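Is a 3 year extended warranty on a cheap microwave worth it?

Store wants 14 a year on top of the price, through a company called Grestavon. Never heard of them. I smell a rat.
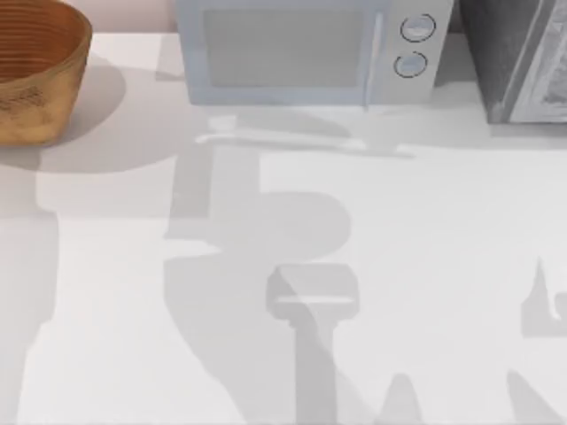 Pale blue microwave, bowl to the left

Anyone ever get a payout?

Prolov
Doubt it. Mine had a 200 page booklet of exclusions, or felt like it. 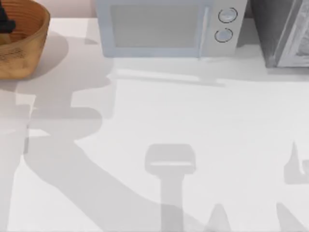 Door latch was "wear and tear", so was the turntable. Put the money in a jar instead.

Cindby
Depends. They paid me once, took 4 calls.

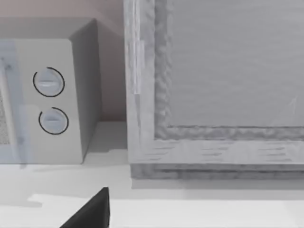 Check if your credit card covers it first. Mine claims to, and I'll believe that when I see a check.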